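**Ticket: second pair of haptic gloves – quote and spares**
Status: open
Raised by: Ayten Kırmızıgül
Date: 29/11/2018

Hello all! I'd love to get this one moving before the budget closes, as the sorting task is going to need a lot more hours than one pair of gloves can give us.

What I've checked so far:

- Lustance can supply a second pair in 23 working days, with trackers and control boxes in the price.
- Mindotitz are quicker but sell the cables separately, and cables are what we get through fastest.
- Spare trackers: 2 would cover us, I think. Happy to be argued with.

The task itself is wonderfully cheap to kit out – toy vegetables, a green food waste bin and a table. Nearly all the money goes on what's worn on the hands, so I'd like to put whatever we can there and leave the props line alone.
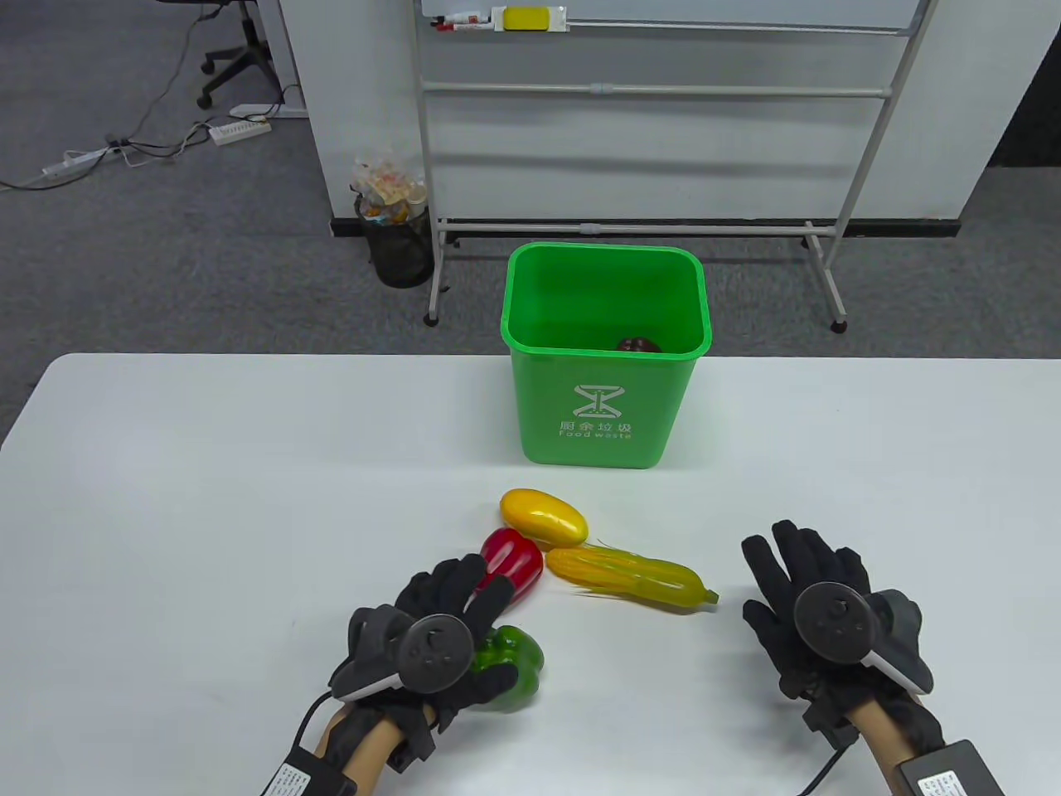
Recep Karakaya: all for the second pair, but please budget for charging and storage as well. At Bullirville we bought gloves first and shelves much later, and the cables suffered for it. Also ask Lustance whether the 23 days start from the order or from the payment.

**Update, Ayten:** Great point, thank you! I rang them and it's from payment, so I've moved the purchase request forward. Storage is now its own line: one lockable case and a charging shelf.

**Update, Ferhat Karaca:** Tried the Lustance order form and it rejected our cost code twice. The field only takes 52 characters and ours has the project name stuck on the end. Shortened it and it went through – quote saved in the shared folder.

**Update, Ayten:** Brilliant, Ferhat! Still to do:

- [x] Quote from Lustance
- [ ] Price for spare cables, sold singly
- [ ] Anneliese to approve the storage line
- [ ] Decide on glove sizes (Yiğit finds the medium tight)

Leaving this open until the cable price arrives.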